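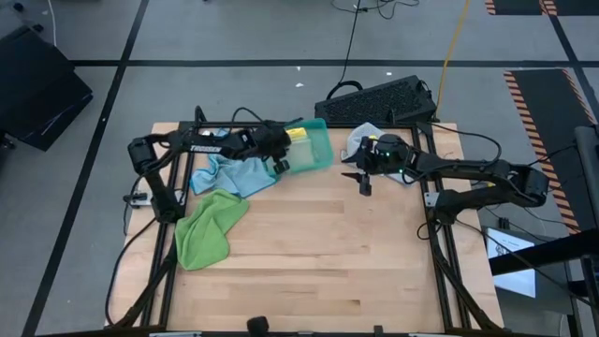 Butcher-block top with cloths in three colours, and a sponge in the teal tub at the back edge.

Looking after a butcher-block worktop

Applies to oiled wooden tops made of glued planks, including those set into a metal frame. Varnished and lacquered tops need only the daily wipe.

Cloths

Microfibre picks up fine dust and grease with very little water, so it suits bare or oiled timber. Keep one colour to one job. A workable scheme is green for dry dusting, blue for damp wiping and pale grey or white for oil. Oil cloths should be cotton. Microfibre holds on to oil, and a hot wash will not shift it all.

Store the sponge apart from the cloths. An open plastic tub does well enough if the sponge is wrung out first. Tip out any water that collects in the bottom.

Daily wipe

Brush or dust off crumbs and grit before any water goes on. Grit under a damp cloth will scratch across the grain. Wring the blue cloth until it no longer drips, then wipe along the planks from the back edge to the front. Dry straight away with a clean part of the green cloth. Do not leave a damp cloth bunched up on the wood overnight. It leaves a grey mark that has to be sanded out.

Where the top meets a frame or rail, run a folded corner of cloth along the joint. Water sits in this gap and gets into the end grain, and the first signs are usually dark lines at the ends of the planks.

Stains

Tea, coffee and fruit: a paste of bicarbonate of soda and water, left for five minutes, then lifted with the sponge. Use the soft side only.
Grease: one drop of washing-up liquid on a damp cloth, followed by clean water and drying.
Black rings from tins or steel tools: lemon juice, two applications, rinsed well. Expect a paler patch until the next oiling.
Candle wax: harden with a bag of ice, lift with a plastic scraper, never a knife.

Oiling

Oil twice a year, or sooner if water drops soak in instead of beading. We use Ravberg worktop oil at home - any food-safe hardwood oil is applied the same way. Sand lightly along the grain with 240 grit, remove all dust and put on a thin coat with the cotton cloth. Wipe off the surplus after 15 minutes. A second coat can go on the next morning. Allow two full days before standing anything heavy on the surface.

Oily rags can heat up and catch fire by themselves. Lay them flat outdoors to dry, or soak them in water and put them in a lidded metal tin. Never leave them crumpled in a heap or in the kitchen bin.

Washing the cloths

Wash microfibre at 40 degrees with ordinary liquid detergent. Leave out fabric softener, which coats the fibres and stops them absorbing. Keep them away from cotton towels in the drum, as they collect lint. Bright colours should go in separately for the first two washes. Dry on a line or on low heat. Sponges are best replaced every few weeks.

See also: sanding out scorch marks; filling gaps between planks.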